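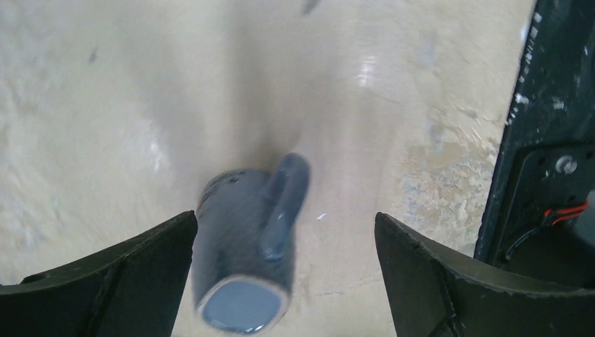 Questions about our teaching sessions

Do I need to know anything about robots before I come?
Not a thing. Most of the people who teach with us at Ikent had never touched a robot arm before their first visit, and some of our steadiest hands learned on cake icing and model trains.

What will I be doing?
You guide the arm through a small household job while it records how you did it. In the first session it's usually mugs: go down to one that is lying on its side, close the fingers on it, lift it and stand it upright. We have 43 little jobs on the list at present, and you're welcome to ask for a favourite once you've found your feet.

By hand or by remote control?
Both, if you like. Guiding by hand means taking hold of the arm and moving it yourself, which most people find friendlier to begin with. For remote control you sit at the desk with a pair of handles and watch through the wrist camera. It feels very odd for the first few tries - do give it time!

What if I drop something or miss it altogether?
Please don't fret. Tell whoever is sitting with you (often Lesego or Reshma) and they'll mark that attempt and set things up again. Slow is fine, and so is stopping halfway.

The fingers are wide apart. How do I know when to close them?
Try to get the mug nicely between the two before you squeeze. If it's sitting nearer one finger, shift the arm across a touch first, or you'll push the mug along the table.

How long is a session?
2 hours, with a tea break whenever you want it.

Can I bring my own mug?
For tea, gladly. For the robot, have a word with Dineo Nel first.

Last updated 8 February 2024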